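How to share the restocking with a robot when you work the snack aisle

I've worked the floor at Plenditell's Ormsby store long enough to remember doing every shelf by hand, so when management brought in automated restocking in December I had opinions (loud ones). Now I train new people on it, and these are the steps I give them.

Step 1. Print the gap list before you touch anything. Ours comes out of Nedby, the stock software, and it covers 3,165 items across the store. You only want your own bay, so filter first or you'll be standing at the printer all morning!

Step 2. Split the list. Straight refills into display boxes go to automation. Loose baskets, leaning piles and anything with a new price stay with you.
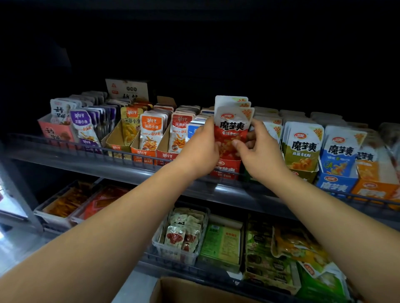 2 min read

Step 3. Get the display boxes right. Konjac packets go in upright, logo facing out, a stack at a time into the red box with the same name on the front. Match the box to the packet, color for color - the fish snacks come in purple, yellow, orange and red, and a mixed row drives customers nuts.

Step 4. Check the corner tags. If a packet has the 20% tag, turn it so the tag shows.

Step 5. Do the lower shelf yourself. I straighten the trays, then the small wrapped stuff in the clear basket, then whatever is sliding forward.

Step 6. Log your changes in Nedby before you clock out. Skip it and the next shift gets a wrong list.

So what changed for us? Less lifting, more checking, and a lot more time talking to shoppers, which I love and a couple of my coworkers really don't. Our job titles changed too - ask for the new pay sheet if you haven't seen yours.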